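Review: Padine gear assembly kit, bought as a trial task for a two-arm cell

We paid 215 for the kit in February, out of a consumables line meant for cables and grip pads. The cloth went down first.

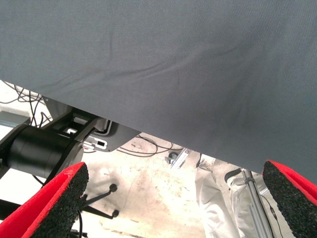
Vendula Vrabec: We chose the Szulc set at 179 and spent the difference on spare gears. Budget for spares early.

Fair point. Padine sells gears singly at 18, so two spares use up most of a small reserve. 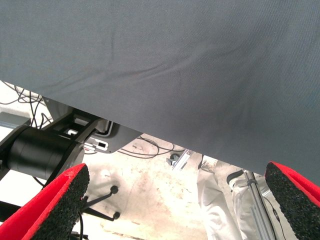

Grey cloth, padded red fingers

Machining is good. The plate has a clean chamfer - no deburring needed here.
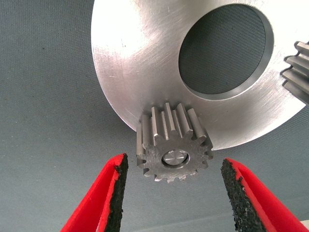
Spur gear at the rim of the plate

Allow around 55 for delivery if you order from abroad. The parts are sound, but the printed manual is thin. 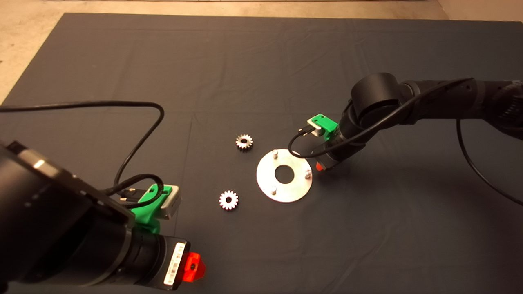

I would buy it again for a second cell, though with the spares on the same order.

Lucyna Lis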